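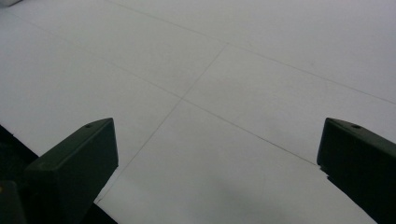
밝은 회색 판을 이어 놓은 바닥면과 검은 집게 손가락 두 개. 판 사이로 이음선이 지나간다.

작업실 살림 메모: 집게 장비를 들이기 전에 예산부터 짜기

작은 공방이나 창고 작업실에서 물건 집는 일을 기계에 맡겨 보려는 분들이 늘었다. 문의가 잦은 순서대로 구입 전에 챙길 것을 적는다. 가격은 2018년 11월 23일에 확인한 것이고 단위는 유로, 부가세 별도이다.

본체값만 보지 않는다
Navickas에서 받은 소형 로봇 팔 견적은 2,773유로였다. 여기에 집게 손가락 여분 한 벌이 218유로 붙는다. 둘을 더하면 2,991유로이고, 우리 작업실이 잡아 둔 한도 3,000유로에 겨우 들어간다. 운송비와 고정용 볼트, 케이블 덮개는 빠진 금액이다. 견적서를 받으면 이 세 가지가 들어 있는지 먼저 읽는다. 빠져 있으면 따로 적어 달라고 한다.

바닥면을 먼저 정한다
판을 이어 붙인 작업면은 값이 싸고 상한 장만 갈 수 있다. 대신 이음선이 생긴다. 얇은 물건을 바닥 가까이에서 집을 때 손가락 끝이 턱에 걸리기 쉽다. 손톱으로 이음선을 가로질러 긁어 보고 걸리는 느낌이 나면 그 판은 다시 맞춘다. 집는 자리를 판 한 장 안쪽에 두면 이 문제는 대부분 피해 간다.
판 색은 물건 색과 반대로 고른다. 흰 부품을 많이 다루면 흰 판은 사지 않는다. 밝은 판에는 집게 그림자도 잘 비친다. 카메라로 위치를 잡을 계획이면 조명 위치를 정한 다음에 판을 주문한다.

벌어지는 폭을 잰다
제품표에 적힌 최대 폭은 손가락 안쪽 면 사이의 거리이다. 가장 큰 물건의 폭을 재고 양쪽으로 여유를 둔다. Hinus 제품과 Drumier 제품은 표에서 폭을 적는 방식이 서로 다르니 숫자만 나란히 놓고 비교하면 틀린다. 한쪽은 고무를 끼운 상태, 다른 쪽은 뺀 상태이다. 자주 집는 물건 4개를 골라 종이에 윤곽을 그려 두면 매장에서 대 보기 좋다.

나사 구멍과 부품 교체
손가락을 나사로 고정하는 방식이면 규격을 물어본다. 흔한 규격이면 동네 철물점에서 구할 수 있고, 전용 나사면 처음 주문할 때 한 봉지 더 산다. 손가락만 따로 파는지도 확인한다. 손가락과 몸체를 묶음으로만 파는 곳이 있는데, 그런 제품은 한쪽이 깨져도 전체를 다시 사야 한다.

사기 전에 손으로 해 보기
손에 쥐고 쓰는 집게로 같은 작업을 하루 해 본다. Gusville 창고에서는 이렇게 해 보고 주문 목록에서 긴 손가락을 뺐다. 물건 사이가 좁아 긴 손가락은 옆 물건을 건드렸다. 손으로 해도 자꾸 놓치는 물건은 따로 모아 둔다. 그 상자는 당분간 사람이 맡는다.

돈이 모자랄 때 미루는 순서
작업면 판은 나중에 바꿔도 된다. 케이블 덮개도 한두 달은 묶음끈으로 버틸 수 있다. 비상정지 단추와 고정 볼트는 미루지 않는다. 여분 손가락은 첫 주문에 같이 넣는 편이 운송비가 덜 든다.

청소용품
밝은 판의 검은 자국은 중성세제를 묻힌 천으로 닦는다. 철 수세미는 쓰지 않는다. 이음선에 낀 가루는 마른 솔로 턴다. 집게 안쪽 면은 보풀 없는 천으로 닦고, 기름은 바르지 않는다. 천과 솔은 소모품 칸에 적어 본체 예산과 나눠 둔다.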